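# The White Vanity, and Other Small Joys of Room 14

If you've followed our room makeovers since last August, you know how long I've been hunting for a proper dressing table. Well, it's in! It has scrolls, roses, an oval mirror, the whole romantic business, and I'm still walking past the door just to look at it (twice before breakfast today). The rest of the room has stayed simple so far, and I think that's why the table gets to show off the way it does.

The tall shelf along the back was what sold me. Lipsticks and hair clips can live up there, and the tabletop stays free for whatever you're using that morning. I had a plain pine dresser for 17 years and never once had a shelf at eye level!
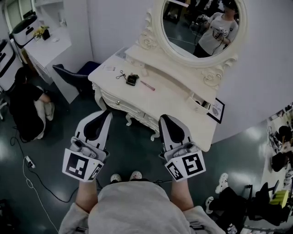

Bindu Lobo wrote in to say that carved furniture like this wants a soft, dry paintbrush and hardly ever a cloth, and that she does the scrollwork on hers every other Sunday with the radio on. I tried it on the mirror roses and she's completely right, the bristles get into all the little curls.

**The table:** Cream-white, with carved legs and a round knob on the front drawer. I love that knob. I had a pair of brass ones from Urel ready to go and they're going back in the box.

**The upper drawer:** A tiny one on the right of the top tier, just the thing for earrings and bobby pins. I'm lining it with leftover Pakik wrapping paper, the kind with the green stripe.

**On top:** One slim pink stick and a few odds and ends. I want a shallow dish for them, and I've got my eye on two at the Saturday market.

**The desk next door:** White as well, with yellow flowers in a little pot. They look so cheerful near all that cream! Lorna Haldane thinks the navy chair should go to the study, but I like having one dark thing over on that side.

Curtains are next, and the samples are already pinned up in the hall.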